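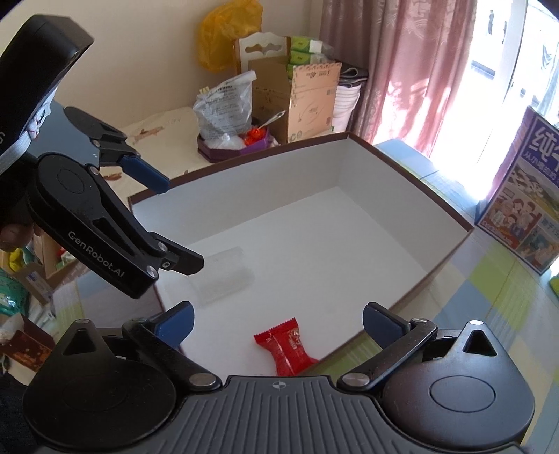

Kasten packing trial: progress report for July
Prepared for Drerkeck by Lihua Shen

1. Purpose of the work

The trial looks at how small wrapped sweets are placed into shallow gift boxes before the lid goes on. Drerkeck agreed to fund it after the Nevow line was moved from deep cartons to the flat, open tray format. Deep cartons could be filled by tipping. The flat format cannot, as sweets thrown in from a height slide to one side and leave bare areas that show when the customer lifts the lid.

The period covered here is the second of the trial. Work was limited to single sweets and the first sweet in each box. Full layers have not been started.

2. Materials

Box: large, shallow, rectangular, open at the top, white inside. All boxes came from the same Vandow delivery. They were stored flat and made up on the day of use.

Sweets: individually wrapped, including the small red packet with the shiny finish and the zigzag-cut top. This packet has a pinched neck below the crimp and is fuller in the lower half. It was kept as the main test item for the period. The other wrappers were used for comparison only.

3. Work done

A total of 771 placements were logged. Each entry gives the wrapper type, the part of the box used (corner, side or middle), the direction of the crimped end and whether the sweet stayed where it was put when the box was slid along the bench to the next position.

Placements were made in sets of 100, with the box emptied between sets. The last set was stopped early on the Monday when the bench was needed for Nevow samples. The 71 placements from that set are included in the total.

4. Findings

4.1 Corners. Sweets placed in a corner moved less than those placed in the middle. Two walls hold the packet and the crimped end gives some grip against the card. Corners are proposed as the starting point for the fill order.

4.2 Direction. The fuller end of the red packet should face the wall. When the crimp faces the wall it bends over, and the packet then turns as the box is moved. The bent crimp also looks untidy under the lid.

4.3 Height. The low sides make it easy to reach in but offer little protection. A packet standing on its end came above the rim and would touch the lid. Packets should be laid down.

4.4 Colour. Red against the white interior is easy to check by eye. Pale wrappers were harder to see and two log entries had to be corrected. A darker liner was considered and set aside on cost.

4.5 Printing. Drerkeck asked whether the printed side could always face up. It can be done for single sweets but slows the work. No figure is given for the delay, as timing was not part of this stage.

5. Problems

Six boxes were rejected before use because a corner had not locked and the base was not flat. Vandow has been told and will look at the fold line. The log sheet had no column for rejected boxes, so these were noted in the margin. A column has been added.

6. Spending

The materials budget for the period was 2000. Boxes and sweets were bought within it and no transfer is requested. The unused boxes carry forward.

7. Next period

Fill order from the corners inwards, using the red packet only. Then mixed wrappers in the same order. The lid test follows once a full layer can be moved along the bench without gaps opening.

A decision is needed from Drerkeck on the printed side (4.5) before the mixed wrapper sets begin. The log sheets are held at Kasten and copies can be sent on request.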